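Corn soup evenings at Indmont House

Since November we cook together one evening each month, and many of you have asked how it is going. It is going well. Twelve neighbors came to the last evening, and two of them had never cooked a soup before.

The recipe was from Consuelo Taipe. She learned it from her grandmother, and she does not like when people change it. You cut the corn from the cob with a sharp knife, but you do not throw away the cob. It goes in the pot with the water, one onion and a little salt, and it stays there for a long time. The corn itself goes in only near the end. Orlando Ñahui asked if he could put cream. The answer was no. 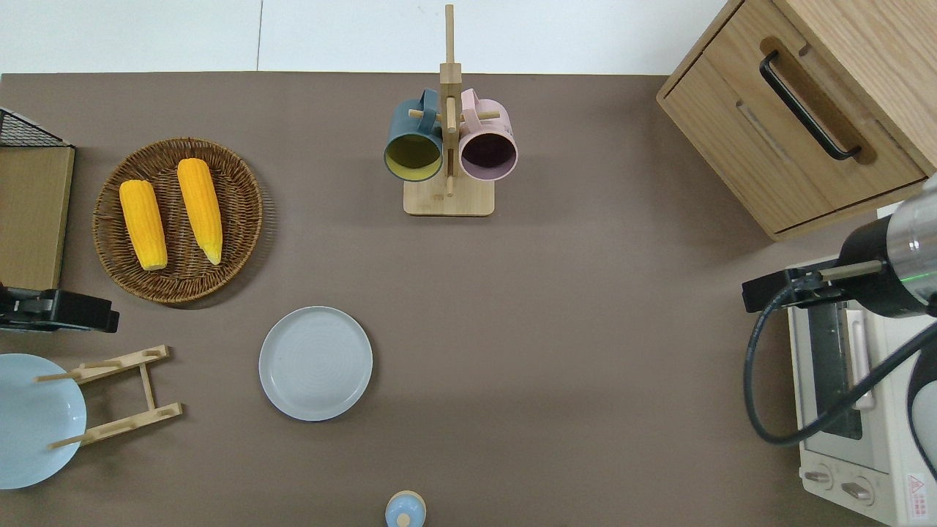

For those who want to try at home, four ears are enough for a family. Fresh corn is better, but in winter the frozen one is also good, only the soup will be less sweet. If you use frozen corn, cook one potato together with it and mash it into the soup. Consuelo permits this.

After the meal we talked about what to cook next. Some people want bread, and some people want again soup. We decided for flat bread, because our oven is small and it bakes a flat bread quickly. Orlando will bring the flour. Please bring your own apron and one clean towel, as we had not enough of them the last time.

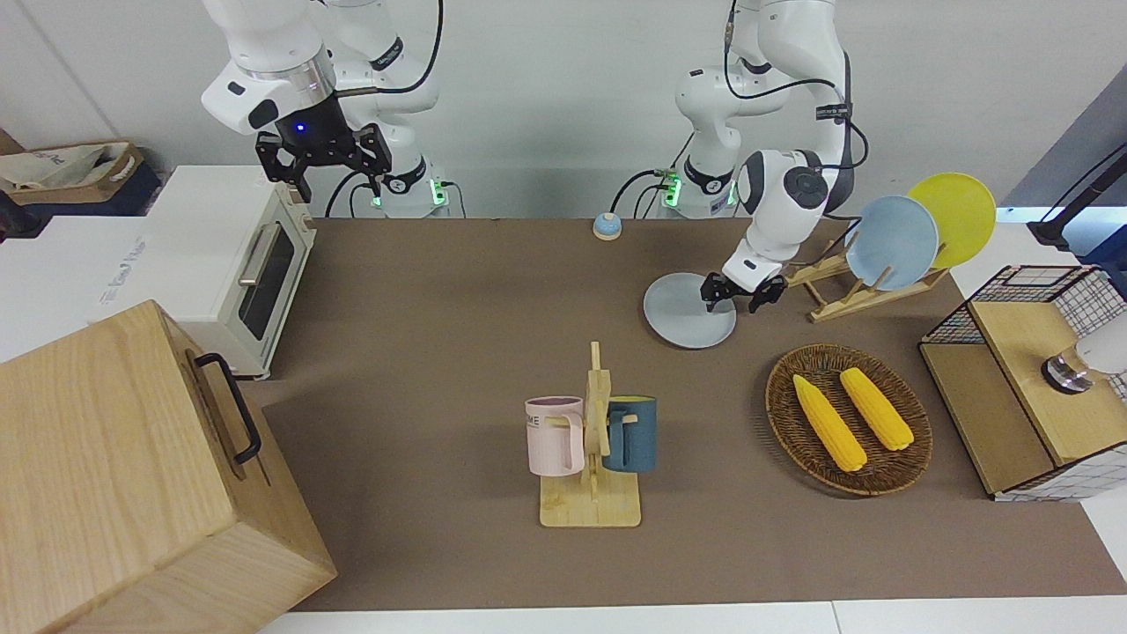
I also want to say a word about the washing. It is nice to sit and talk after eating, but at nine o'clock the same three people were still at the sink. From now on each person washes what he or she used, and the big pots we do together.

The next evening starts at 7, on the ground floor, and the door on the side of Tinel Street will be open. The price stays the same as before, and children eat free. If you cannot eat something, please write it on the list next to the mailboxes, so that Consuelo can see it before she goes shopping.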